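What the open day at Tullovano did and didn't show

June 2019

The first thing the project lead at Tullovano wants to talk about is the parking, which is bad. The second is the word "demonstration," which she would prefer we didn't use.

"People hear that and expect a show," she says. "They want the robot to come out and fold a shirt and take a bow. We have people practicing chores with a tool in their hand. If you came for a show, I'm sorry."

I had come for a show. The flyer pinned up at the Hilberg library promised "the household helper of tomorrow, at work today," and 84 visitors had put their names down for the afternoon, to go by the sheet at the front desk. She rolls her eyes when I read the line back to her. She didn't write it, she says, and she would have cut the second half.

Tullovano rents the ground floor of a former shoe warehouse on Adams Street. It has been split into mock rooms with low partition walls: a kitchen, two bedrooms, something like a hallway with coats in it. The project is called Jumis. Its aim, as she puts it, is to teach a machine to tidy a home by letting it study people who do the tidying with the same kind of fingers the machine will have. So the people use a hand-held gripper, a pair of jaws worked by a trigger, and a camera on it records everything the jaws do.

How long until there's a machine?

"There is a machine. It's in the back room with its cover on."

Can we see it?

"Not today."

Why not?

She takes a while over this one. "It does three things reliably. If I run those three for you, you'll go home and write that it can tidy a bedroom. If I run a fourth and it fails, you'll write that it can't do anything. Neither one is right, and I don't feel like having that argument again."

She had it in February, it seems, when a group of possible backers came through and somebody ran the arm on a pile of towels. It picked up the first one and dragged the rest onto the floor. One of the backers laughed. She tells this story without any sign that she finds it funny now.

I ask what the public is supposed to take from an open day where the robot stays under a sheet. She says the public is supposed to see the work, and the work is mostly repetition. A session runs until a person has done the same small job over and over: lift the cloth, move it, put it down, start again. Before February they had 493 usable recordings of bedroom jobs. I ask how many unusable ones they had, and she says more than that, and doesn't give a figure.

What makes one unusable?

"Somebody goes too fast. Somebody forgets and uses their other hand. Somebody talks to their friend and waves the thing around. The phone rings. You name it."

She defends the method, and to be fair she does it well. A person with a gripper, she says, learns very quickly how clumsy two fingers are. They stop pinching a sheet in the middle and start hunting for an edge. They push things out of the way first. "You don't have to explain any of that. They find it out in ten minutes, and then it's in the recording."

I tried it myself and I would agree with the clumsy part. My wrist was sore before I had moved three socks. I pinched a pillowcase, lost it, pinched it again and ended up shoving it across the mattress with the side of the tool. The young man running the station said that was very common and deleted it. I can't say I saw how my three socks were going to become a household helper.

The bedroom was the busiest of the rooms all afternoon. Visitors took turns there while a few of the regulars worked between them, and the regulars were noticeably faster.
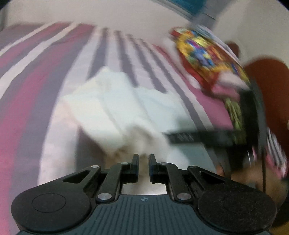 Gripper in use over a striped duvet in the Tullovano bedroom, with a crumpled white cloth lying in front of the fingers.

What about the mess, I ask her. My own bed has never had so much variety on it. Do they set it up that way on purpose?

"Some of it. We have a box of stuff. Some of it people just leave there, and we keep it in, because that's what a bed looks like in a real house."

But a real house isn't a warehouse on Adams Street. It has a dog in it, and bad light, and a kid who won't get off the bed. I put this to her as politely as I can. She nods through the whole list.

"Yes. We know. We want to go into homes next. We've asked for 200 households."

How many have said yes?

"Fewer."

Her main complaint about the coverage the project gets, including, I suspect, this piece, is that everyone asks when. When will it be in the stores, when will it do the laundry. She has stopped giving dates. A colleague of hers gave one two years ago in front of a full room, and it has come and gone, and people still send it to her. My own complaint is that a flyer with "today" printed on it invites exactly that question. She grants me the flyer a second time.

I ask who would want one of these. She says older people who can't bend, people with bad hands, people coming home after surgery. It's a decent answer and she clearly means it. I ask whether any of those people have been in to try the thing, or to be asked what they'd want picked up first. Two have, she says. She'd like it to be more, but the entrance has steps.

There is a ramp on the plans, she adds. The landlord has had the plans since February as well.

Before I leave I ask for one number she is happy with. She goes to the whiteboard by the coats and comes back with 534, the count of recordings they hope to have from the kitchen alone by the end of the summer. I ask if that will be enough to bring the machine out from under its cover.

"For cups," she says. "Maybe for cups."

The next open day will be in the fall, if the lease is renewed. Visitors should use the side entrance and park behind the tire shop, where the spaces are marked.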